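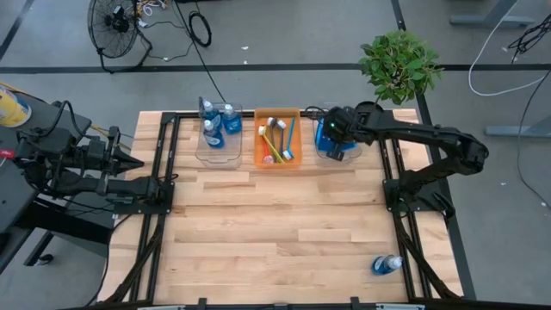 Bottles, toothbrushes and the Gomstead two-arm table. Right gripper at work in the clear bin.

1/ Many of you asked me if the Gomstead kit is worth the money for a small company. We have used it at Sydorenko for three weeks now, so I will try to answer in order. I paid the normal price and I have no agreement with the seller.

2/ What you get: two arms, two grippers, the black frame that goes on the table, cable chains, and a wrist camera for each arm. The wooden top is extra. We ordered it also, and I am glad, as it is heavy and the frame sits well on it.

3/ Assembly took us one long day. The manual is 60 pages and the drawings are good. The part about the cable chains is weak, and we put the left one on backwards the first time. Please look at the drawing twice before you tighten anything.

4/ Our task is simple. Bottles go in the clear bins, toothbrushes go in the orange tray. Bottles were easy to teach. Toothbrushes are thin and lie at all angles, and the long pointed fingers help very much with them.

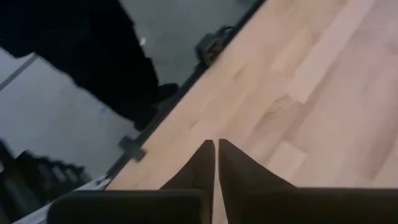

5/ The fingers must be set by hand so that the tips meet when closed. Ours had a small difference from the factory. You loosen two screws, close the gripper slowly, and tighten again. I check it every morning before I start - it takes me a minute.

6/ Now the service. The kit comes with one year of remote support from Asex. I have written to them 3 times. Two answers were quick and clear. The third time I waited four days, and the answer was a link to the manual I already had.

7/ Spare parts: a pair of fingers costs 160, a gripper motor costs 1000. The first price I find fair. The second one hurts, so keep the force limit low while you are learning.

8/ What I don't like: the fan noise from the control box, and the software asks for a password again after each restart. Small things, but you meet them every day.

9/ Would I buy it again? For sorting light objects, yes. For anything heavy I would first visit the showroom in Clellthorpe and bring my own parts to test.

10/ Questions about the setup are welcome under this post. I answer in the evenings.
- Oksana Hordiienko, 21 Jan 2021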